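Right, a few of you asked how the gripper build is going, so have a thread. Kettle's on, it's Friday, I've got time.

For anyone new: I'm building a hand-held gripper at home and in the shared workshop in Clellholm. You hold it, you squeeze, two fingers close. The plan is to get the hand part right before any arm goes near it.

The project is called Prurham. It's the name of the village where I bought the first box of bits and I've never thought of anything better.

Version 6 of the fingers came off the printer in January. Tall triangles with the middles cut out, so they give a little when they press on something. Versions 1 to 5 are in a biscuit tin and we don't talk about version 3.

Each pair takes more than 12 hours to print on the workshop machine, so I start it before I go home and then lie awake wondering if it's come off the plate!

Biggest headache so far has been the linkage. I had 13 mm of slop at the fingertips (THIRTEEN) and kept blaming the trigger. It was one tired pivot. New bush in, far better.

Someone at Flundamley night — that's our monthly show-and-tell — weighed the whole thing on the kitchen scales. 970 grams. My wrist had already told me it was heavy.

So the handle gets slimmed down next. I've pinched an idea from old Jakubowski's litter picker, which has the nicest trigger pull of anything in that building.

Meanwhile, clothes. Blocks and mugs are easy, they stay the shape you left them. A puffer jacket does what it likes.

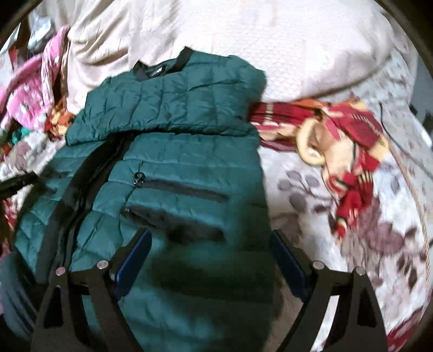

Deolinda Bragança
Gripper builder, Prurham project

Teal puffer on the bed, fingers open, going in low where there's a good bit of quilting between the pads. I've been trying to decide whether to aim for the puffy rows or that thick fold across the middle.

My money's on the fold, it gives you a ridge to get hold of. The zips worry me more, those little pulls look like just the thing to snag in a cut-out.

Pads are the dark blue ones, by the way, for those keeping track. Still open to ideas on what to stick on them for shiny nylon — bike inner tube? Washing-up glove? Tell me what's worked for you.

More when the new handle's printed. Tea's gone cold.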